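The Ulden Table

The press release said the table at Ulden could reproduce any earthquake on record. Marta had read it twice on the bus and disliked the word "any" both times. 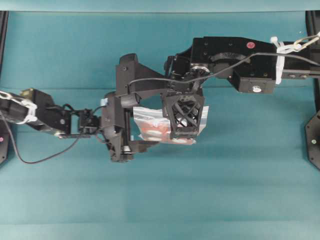

By Tài Mạch
Fiction contributor

Modarwood had paid for the building, so Modarwood's name was on the door, the hard hats and the paper cups. A young man from their outreach office walked the visitors up to the gallery and told them the test house below had been bolted down that morning. It was two stories, pale siding, a porch. Somebody had put a mailbox out front.

"Does it have furniture?" Marta asked.

"It has weights where the furniture would be."

She wrote that down. She had inspected houses in Sestau for nine years before the county let her go, and in all that time she had never met a family that owned weights where the furniture would be. They owned pianos. They owned water heaters held to the wall with one strap and a prayer.

The Kalniņš quake was up first. It had lasted 40 seconds in real life and it would last 40 seconds today, the young man said, as if that were a courtesy. A horn sounded. The floor of the gallery hummed, and then the house began to walk back and forth like a man looking for his keys.

It was louder than she expected. The porch dipped and came back. The mailbox fell over. When it stopped, people clapped, and the young man read from his tablet that 118 sensors had reported and the frame had performed within limits.

"Whose limits?" she said.

"The design limits."

"And who wrote those?"

He looked at the tablet. "They'd be ours." 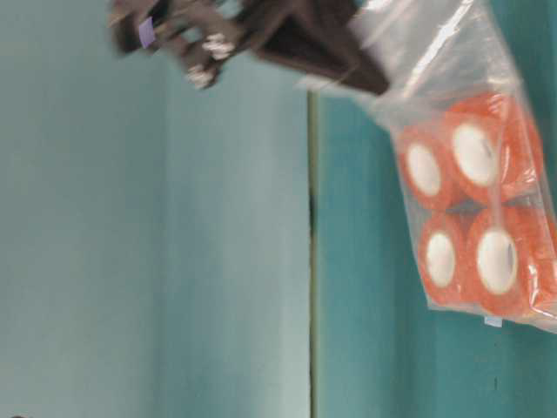 A teal panel, with a clear plastic bag at the gripper.

Afterward they were allowed down on the floor in groups. Marta went in the last one. Up close the siding still had its price stickers. She crouched by the back corner, where the gallery had no view, and put her thumb in the gap between the sill and the foundation. It went in to the first knuckle.

"Was this here before?" she asked.

The young man crouched too. He smelled of new carpet. "I can find out," he said.

"Did anyone measure it before?"

"There are 118 sensors."

"Is one of them here?"

He leaned in and looked for a good while. Then he took out a pen - a Modarwood pen - and slid it into the gap beside her thumb, and it kept going in until only the cap was showing.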